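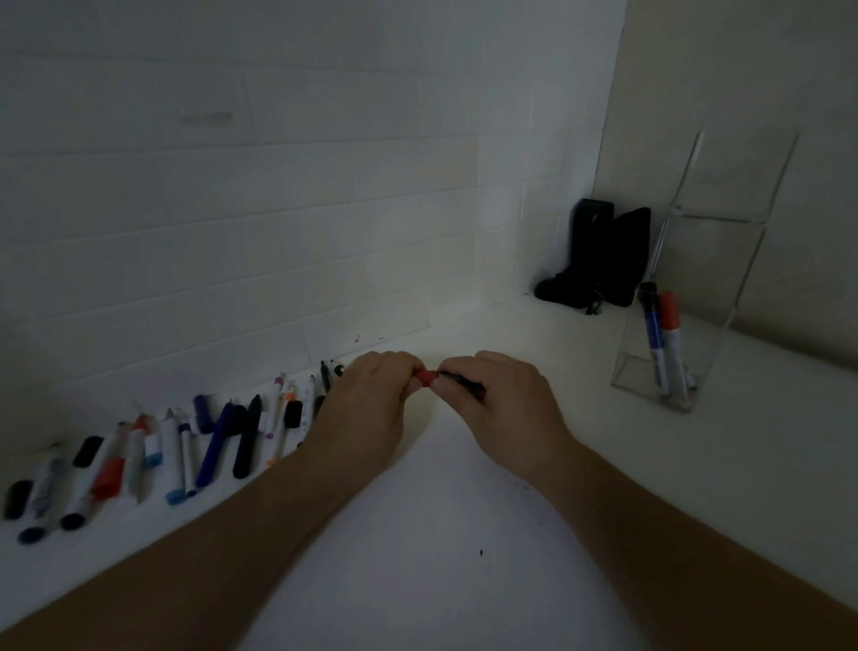

Quick write-up from the Taven student robotics open day, 9th September, typed on the train so excuse the spelling.

Got there late. Parking a mess. Signed in as visitor 172, got a sticker, got lost, found the right hallway in the end.

Main thing I came for was the Plasska team. Their project is teaching an arm to tidy a desk: markers, caps, holders, that sort of thing. People do the task by hand first and the arm learns from the recordings. Ok-hee Ki runs the student side and talked me thru it very fast. They have 534 clips so far, most from August, and want a lot more before the regional meet. Caps are the worst part, she said. Small, round, slide everywhere. 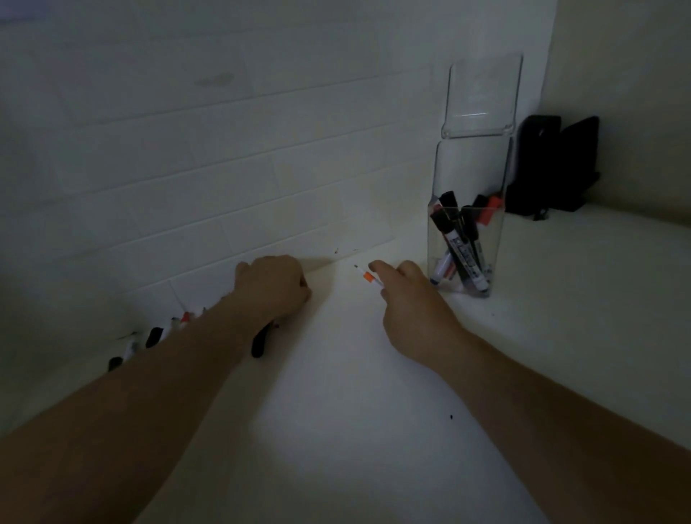

Jong-dae Myung does the labeling. Every clip gets a start, an end and a note on which hand did what. Slow work. He showed me a spreadsheet and I lost the thread at row 36. Asked if black and white pens give the model different trouble. Too early to say.

Next door was Gomel, the line-follower club. Loud, fun, 4 laps on a taped track and then a wheel came off. Parents loved it.

Missed the Jin demo completly, it was moved up an hour and the sign was still wrong when I left. Coffee ok. Slides go up on the club page next week, will add the link then.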